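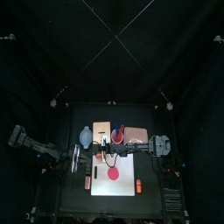
Mendgate bench notes
Last updated: Saturday, August 10, 2024

Weekend shift, short crew. Wrote this up before leaving so the Monday people don't have to ask.

Restarted the two-arm cell at 7:30 and ran it through the morning on mixed small items. Black lining is holding up, no stray reflections on the board. Left arm fine. Right arm fine except the cable loop, which hangs low enough to come down over the board when the arm is stretched across. Want it clipped closer to the housing. Put in a ticket, low priority, but don't let it sit until November like the last one.

Count for the week is 2,235 picks, of which 725 needed a person to step in. Most of those were bottles. The squeeze bulb is still bad too, it rolls. Flat cases are no trouble anymore.

Now the part I said I would write down. When we did returns sorting by hand everybody stood at the long bench and rotated every 30 minutes. With the cell running, one person watches and clears, one person stages items, and the others are over on Kisel repairs. The hand work is lighter. My wrists are better than they were in spring. The watching is tiring in another way. You can't read or do paperwork because a stop comes whenever it comes, and by the second hour I was slow to notice them.

Things people have brought up at the bench, for the meeting with Wimance:

- Stepping in is not on the job sheet. It takes judgment (reset it, move the item, or pull it and do it by hand) and it should be in the grade description.
- Rotation for the watcher. Tried 2 hours on Thursday, too long. Went to one hour today and it was a lot better. Keep one hour.
- It is quieter. Some like that. A couple of us miss having people to talk to at the bench and would like the staging table moved nearer to Kisel repairs.
- New hires go straight to the cell and never learn to sort by hand, so they are stuck when it's down. Suggest first two weeks on the long bench, as before.

Ibarra sent the revised grip settings Friday night. Not loaded. I don't want to change settings on a weekend with nobody from their side on call. File is on the shared drive in the cell folder, load it Monday after the first break and write down the stop count before and after.

Also out of blue wipes. Reordered.

Left the old hand-sort labels on the long bench, please don't throw them out, we used them twice this month.

Mendgate Returns and Repair, internal notebook | Questions: ask at the bench desk | © 2024 Mendgate | Back to top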